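Clamport Building Services Help Desk
Ticket 441
Location: D'Amico Building, Room 280
Category: Heating / room controls
Opened by: Fulvio Galli
Priority: Normal
Status: Closed

Subject: Room 280 cold every morning, wall controller says it is at setpoint

Original request

Room 280 has been cold in the mornings for most of April. The Welteck controller by the door shows the room at setpoint, but my own thermometer on the desk says 63 when I come in. By lunch it is fine. In the afternoon it can get stuffy if the sun is out.

I have tried turning the setpoint up. The number on the controller changes and then goes back to the old one a few minutes later. I have not touched anything else. The rooms on either side are not having this problem, or at least the people in them have not complained to me.

F. Galli

Help desk, first reply

Thanks. Please send us the following:
What the controller shows at the top right of the display (a sun, a moon, or nothing).
Whether you can hear air from the ceiling supply when the room is cold.
Whether anything warm is plugged in or standing near the controller.

F. Galli

Moon at 7:40 this morning. It changed to a sun at 9:00. I can hear air but it feels cool when I hold my hand up to it. There is a small printer on the shelf under the controller. It is on all the time.

Help desk

The moon means the room is in night setback. At 7:40 it should already be in day mode, so the schedule for your room is wrong or the controller is not picking it up. The setpoint jumping back fits with that too. In setback, changes made at the wall are overwritten the next time the controller checks in with the Grukomik scheduler.

Please move the printer to another outlet away from the wall unit. Warm air coming up from it will make the sensor read high. We will look at the schedule from our side.

Technician notes, remote

Pulled the schedule for 280 in Grukomik. Day mode starts at 9:00. The rest of the floor starts at 6:30. It looks like 280 was left in its old group when the floor was regrouped. Moved it to the floor group and pushed the update. Controller acknowledged.

Overwrite limit on wall changes was set to 0 minutes. Changed to 2 hours to match the floor.

F. Galli

Printer moved yesterday. This morning the sun was showing when I came in at 7:30 and the desk thermometer said 64. So a little better but still cold. Controller was reading closer to mine than before. The air from the ceiling still feels cool.

Help desk

Schedule is now right and the sensor is reading closer, so what is left is heat output. We will send someone up. Can you leave the room open between 10:00 and noon?

F. Galli

Yes. The door will be unlocked. Please do not move the papers on the windowsill side, they are sorted.

Technician notes, on site

Sensor check: controller was reading 1 degree above my handheld. Entered the offset at the controller. Also sealed the hole in the wall behind the unit where the wire comes through. There was a draft coming out of it, which does the sensor no good.

Supply air: called for full heat and waited 15 minutes. Supply temperature barely moved. Went above the ceiling. Reheat valve actuator was turning but the coupling was slipping on the valve stem, so the valve was only opening part way. Tightened the coupling, ran it closed and open twice, full travel both ways. Supply air was warm within a few minutes.

Window: checked for drafts at the request of the occupant. Felt along the bottom and both sides by hand. Nothing worth sealing. The afternoon heat he mentions is sun coming in. Suggested leaving the blinds tilted after lunch.

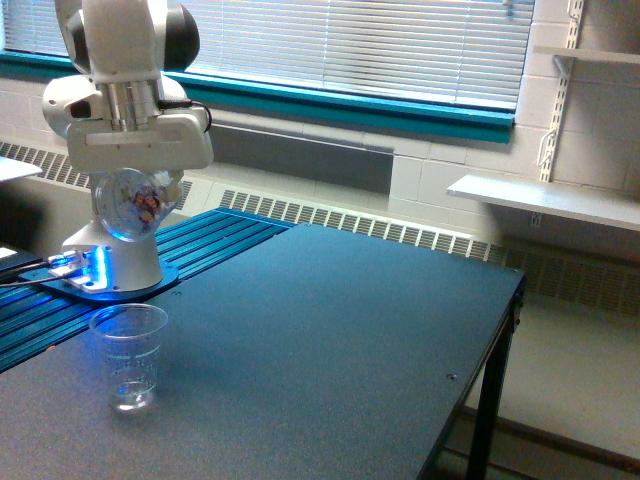 Room 280, window side, with the blinds and the block wall.

Filter at the unit was due, so I changed it while I was up there. Ceiling tiles put back. One tile near the door has an old chipped corner, was like that before I started.

F. Galli

Warm this morning at 7:30. I also raised the setpoint by one degree at the wall to see what would happen, and it held until a bit before 10:00, then went back. Is that the two hours?

Help desk

Yes. A wall change lasts 2 hours and then the room goes back to the schedule. If you want a different setpoint all day, tell us the number and we can enter it in Grukomik. It can be up to 2 degrees either side of the floor setting.

F. Galli

No need, it is fine where it is now. Please give it a few more mornings before you close this.

Help desk

Will do. Ticket set to monitoring.

Technician notes, follow-up

Checked the trend for 280 over the monitoring period. Room reaches setpoint before 7:15 each morning. Valve position follows the call for heat. No alarms.

While in the scheduler I looked for other rooms still in the old group. Found the storage room at the end of the hall. It has no controller of its own, so there was nothing to push. Removed the entry.

Work done
Room moved to correct schedule group
Wall change limit set to 2 hours
Sensor offset entered, wire hole sealed
Reheat valve coupling tightened
Filter changed

F. Galli

All good, you can close it. The chipped tile does not bother me.

Ticket closed by help desk. To reopen, reply to this message and keep the ticket number in the subject line.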